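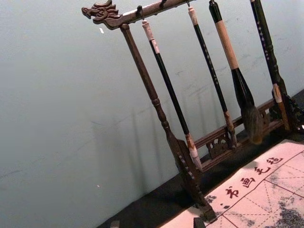 Re: Storage of brushes on the dragon rack

Posted by: mbech_studio
Dec 24, 2023

Members are reminded that the studio rack is shared equipment. Please use the loops provided and leave the small hooks on the crossbar free of aprons and keys. Brushes are to be rinsed in cool water, shaped with the fingers and hung tip down. The large brush with the wrapped grip requires a full night before it is put away.

Mogens Bech
Condori Calligraphy Society

Posted by: L_Egilsson

I must respectfully disagree on one point. Hanging a brush of that size immediately after rinsing draws water through the bristles unevenly. Our practice at Skunora was to lay it flat on a towel for 9 hours and hang it afterwards.

Posted by: porkeck779

Could the society confirm whether the speckled handle may be washed? I have only ever wiped mine.

Posted by: mbech_studio

Wiping is correct. No handle should be soaked, whatever its colour.

With regard to Ms. Egilsson's remarks, the towel method was tried in November and the tuft dried with a bend in it. The present guidance stands.

Posted by: L_Egilsson

The bend was due to the towel being folded. I request that the matter be placed on the agenda for the next meeting.

Posted by: porkeck779

Seconded. May I also ask who dusts the carving? The fretwork along the base needs a soft dry brush, and the dragon's mane does too.

Posted by: mbech_studio

Both items have been added. Dusting is assigned to the Thursday group's successor list, which will be posted beside the sink.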